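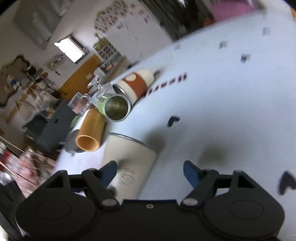 Cream-colored can on a pale tabletop.

Takurora Giving Records - README

Hi, and thanks for downloading! I put this data set together from the community giving reports of three companies, Treltau, Kruger and Ravley, so that anyone curious about where corporate donations go can look without reading a pile of PDFs (I read them, my eyes have recovered).

What you get

One file, giving.csv, with 4000 rows. Each row is one grant, sponsorship or block of paid staff time. There are 269 different recipients in it, mostly food pantries, youth sports clubs and adult reading programs. The columns are company, year, recipient, type, amount and notes. Amounts are in US dollars and I didn't adjust them for inflation.

Things to watch for

Kruger doesn't list any gift under $300, so its small grants are missing and its average looks bigger than it should. Please don't rank the companies on that column!

Ravley reports staff time in hours - I left the hours in the notes and kept the amount blank. Treltau changed its categories in May, and 22 rows didn't fit the new ones. They're tagged "other" for now.

Recipient names were cleaned up by hand. If a club changed its name I used the newer one, so a search for the old name may come up empty (try the notes column).

Using it

Go ahead and use it for school, work or plain nosiness. A mention of Takurora is nice but you don't have to. If you spot a mistake, send me the row number and a link to the report page and I'll fix it in the next version.

Last updated 2020-10-02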